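The Color Forecast Is Always Right, Eventually

Every fall the paint and paper companies tell us what we will want on our walls next year, and every fall a good number of us go along with it. Who decides, and how would anyone know if they were wrong?

The envelope from Cindesix came in November, on paper so heavy it wouldn't fold. Inside were a dozen color chips, a fan of wallpaper samples and a letter telling me that people were "ready to be held by their rooms." The color that would do the holding was a blue-green the company calls Deep Lagoon. It was to be paired with old gold, a soft pink and leaves. A lot of leaves.

I have been writing about houses long enough to own most of these envelopes. I keep them in a file drawer, and before I called anyone for this story I took them out and laid them on the floor in order. Four years ago we were ready for clay. Before that we were ready for something called Oat Dusk, which went on my own hallway and looked like the inside of a cardboard box. There is a blue-green in the drawer already, from a different firm, with a different name. I put the two chips side by side under the kitchen light and then by the window. My husband couldn't tell them apart. I could, but I had the labels.

The forecasting trade rests on a simple claim: that taste moves in ways a trained person can see coming. Cindesix sells its yearly report to paint makers, paper printers, bedding companies and at least one maker of toasters. The report costs $2000. A buyer gets a color story, a mood, a set of patterns and a paragraph on what is worrying people.

Farzana Siddiqui wrote those paragraphs for several years before she left to teach. She is fond of her old job and doesn't think it was a con. She also doesn't think it was a forecast.

"We'd sit in a room in the spring and look at what everyone had bought the year before," she told me. "Then we'd look at what the expensive restaurants were doing. Then somebody would say it's all about comfort. It was about comfort every year I was there."

I asked whether anyone went back to check the old reports against sales.

"Check them how?" she said. "If we say green and the stores order green, then people buy green. What's the test?"

That is the trouble in a nutshell, and I've yet to hear a good answer to it. A weather forecast doesn't make rain. A color forecast goes straight to the people who fill the shelves, and they fill the shelves with it. When a shopper in March picks the blue-green from a rack that is one-third blue-green, she is counted as proof.

Hưng Ninh, who runs forecasting at Cindesix, disagrees, and he was patient with me about it over two long calls. He says stores are cautious and will drop a color fast if it sits. He says the firm interviews 400 households a year in their own homes. I asked to see the questions. He sent me a page of them, and they are pleasant questions. What room do you feel most yourself in? If that room were a season, which would it be? I tried them on my sister, who said the garage, and winter.

"You're treating it like a lab result," Ninh said. "It's closer to editing. There are thousands of colors. Someone has to say, look at these eight."

I think that is a fair defense of editing. It isn't what it says on the envelope.
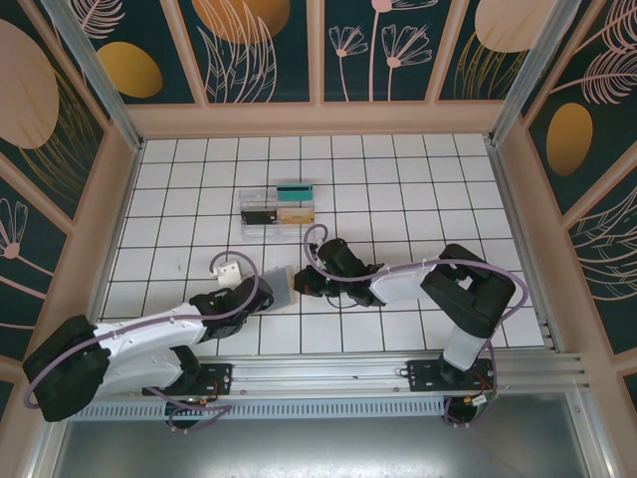
White square tile with thin dark grout, and decorated panels at the walls.

Floors are supposed to be the slow part of the business. People repaint on a long weekend, but they live with tile until it cracks or they move. So I went to see Saqib Yousafzai at Bajwa, a tile and paper shop in Surinley that his uncle opened and that has never, as far as he knows, bought a forecast.

The shop is narrow and badly lit at the back, with the good lamps up front by the counter. Yousafzai sells more plain white square tile than everything else put together. He sold more of it than everything else ten years ago too, when it was supposed to be finished, and he sold it the year the magazines (this one included, I looked) told readers to rip it out.

What changes is the grout. For a long stretch his customers wanted white on white, so the floor would read as one sheet. Then they wanted gray. Now they bring in pictures with dark lines and ask for those. He doesn't credit Cindesix.

"White grout gets dirty," he said. "They had it once. They're not having it again."

It is such a dull explanation that I nearly didn't write it down. No mood, no season, no need to be held. Somebody spent a few years on her knees with a toothbrush and bleach and made up her mind. But I'd put money on that over the letter in the envelope, and I notice that it's a guess you could check. Ask people who order dark grout what they had before.

Wallpaper is harder. Few people need it, nothing wears out in a way that calls for it, and so it's where the forecasters have the most room. The big botanical papers have been coming back, by my count of the drawer, for most of the years I have been in this job. They are always coming back. I can't find the envelope in which they left.

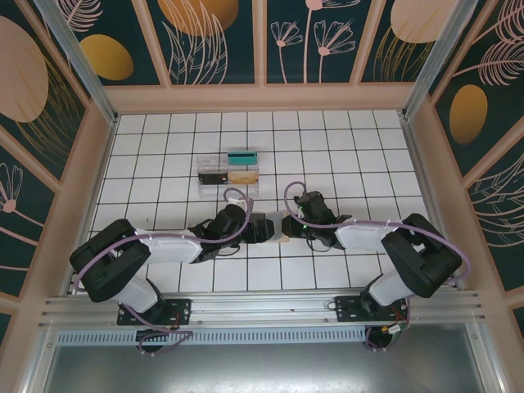 8 min read

Husalel prints paper for the middle of the market, and it has a dark teal with gold ovals in next year's book, along with a dark teal without them and a dark green that is nearly teal. Marichka Nazarenko draws for the company on contract. She has no quarrel with the forecast, which arrives on her desk as a list.

"Teal ground, gold shape, pink line," she said, reading it to me off her screen. "Plant of your choice."

She picked fern, was asked for something less like fern, and drew feathers with stems. The sample went to stores in two sizes. She thinks the smaller one is better and expects the larger one to sell, because it looks stronger in a photo on a phone. That sounded to me like another plain reason doing the work of a grand one. Dark ground, bright metal color, big shapes: it holds up at the size of a postage stamp. Plenty of wallpaper is now chosen at the size of a postage stamp.

I asked Husalel how last year's pick had done. A spokeswoman said it had "performed in line with expectations." I asked what the expectations had been, and she said she would get back to me. I have asked twice more.

To be fair to the forecasters, I should say what would change my mind. Let one of them seal a list in the spring and give it to no one. No stores, no printers, no magazines. Open it in two years and see whether it beats a list made by someone throwing darts at a paint deck. Ninh laughed when I suggested this and said there was no business in it. He's right, there isn't.

Nighat Qureshi, a decorator who has worked in and near Surinley for most of her career, has her own small version of the test. She keeps the paint codes from every job and goes back through them when a client calls for a touch-up. The rooms people keep, she says, are the ones where they fought over the color a bit. The ones they redo early are the ones where somebody walked in with a page torn out.

I wanted to like this, and I do, but it has holes too. She only hears from clients who call. People who tear out pages may just be people who enjoy repainting. I said so, and she shrugged and said she wasn't selling it to anyone for $2000.

She did show me one job, a powder room with dark botanical paper on three walls and cream paint on the fourth. The owner had planned on all four. The paper came to $700 before anyone hung it, and the roll she was counting on for the last wall turned up in a batch that didn't match. Qureshi suggested the cream as a stopgap. Visitors compliment it. One asked whether it was a trend, the three walls, and the owner told her yes, it was going to be everywhere.

I called Ninh one last time to ask whether he'd seen any of that, three walls and a plain one. He hadn't, but he asked me to send a photo, and he wanted to know the name of the cream.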